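Oiling and Maintaining a Pale Wooden Table Top

Fikri Chong, Workshop Notes
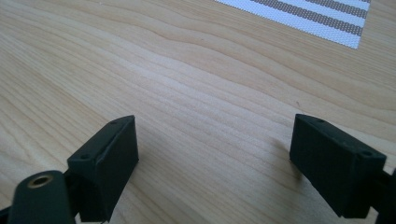 Pale wooden table top with wavy grain and a striped woven textile.

Light timber shows rings, grease and uneven oil sooner than dark timber. The method below applies to oiled tops only. Lacquered tops need a damp cloth and no oil.

Checking the finish
Put a drop of water on an inconspicuous spot and leave it for ten minutes. On bare or worn oil the drop soaks in and the wood darkens. On sound oil or lacquer it stays as a bead. If in doubt, test the underside with a little white spirit on a rag. Fresh wax will soften and smear.

Preparation
Clear the table and wipe it down with warm water and a few drops of washing-up liquid. Dry at once. Leave overnight with the window open a little. Sand by hand with a cork block and 200 grit paper, always along the grain. Where the grain waves, follow the general run of the board and do not chase each curve. Power sanders leave swirl marks that appear only once the oil is on. Remove dust with a vacuum brush, then a barely damp cloth.

Oiling
Apply 2 thin coats of clear hard wax oil with a lint-free cloth. I use Alberg clear; the Geron version gave a slightly yellower tone on my ash sample. Work one board at a time. Wipe off all surplus after fifteen minutes, including under the edges, where drips collect. Allow a full day between coats. In January, in an unheated room, allow two.

Rags soaked in oil can catch fire by themselves. Lay them flat outdoors to dry, or keep them under water in a lidded metal tin.

Mats and cloths
Lift woven mats after each meal and let both sides dry. Crumbs and grit held in an open weave will scratch a soft finish. Do not put any textile back on a newly oiled top for one week. Rubber-backed mats may mark the oil permanently.

White rings
Rub lightly along the grain with a little oil on a fine nylon pad, then buff. Black marks go deeper and usually need sanding.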